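3.2 Glare and seating choice in shared rooms

The second part of the study dealt with the surfaces people sit at. In April we surveyed workplaces at two sites, Mostley and Halász, and asked staff to rate each table for reading comfort on a scale from 1 to 5. Table finish was recorded together with the nearest wall color. Light tables against gray walls made up the largest group (Fig. 4). 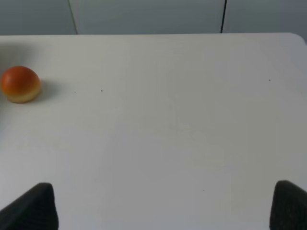
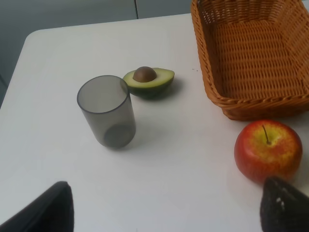

Fig. 4. White tabletop with a rounded corner and gray paneling behind.

Reading comfort depends on the ratio between the brightness of the page and that of the area around it. When the two are close, the eye adapts once and stays adapted; when they differ strongly, small shifts of gaze force it to adapt again. White office paper on a matte white surface, of the kind shown in Fig. 4, gives a ratio near one under even light, while the same paper on dark veneer does not. Earlier work by Pintér treated the ratio as fixed for a given room. We found that it varied over the day at both sites, mainly with the position of the blinds, and we therefore took readings at each table in the morning and again after lunch.

A total of 1337 ratings were collected. Forms without a table number were removed before analysis, as were those completed by visitors. Each site contributed at least 200 valid ratings. Luminance was measured at seated eye height with the meter aimed at the center of the work area. The meter was checked against the reference tile at the start of each day, and readings taken with the ceiling lights partly off were repeated.

Finish had a clear effect on the ratings at Mostley and a weaker one at Halász, where most tables stand well away from the windows. Gloss mattered more than color. Glossy tables near windows were rated lower than matte tables in the same row, and the gap was wider in the afternoon. Wall color had no effect that could be separated from distance to the window. Seat height was not controlled, and some of the spread at Halász may come from the older chairs, which do not adjust. The effect of task lamps is treated in Section 3.3.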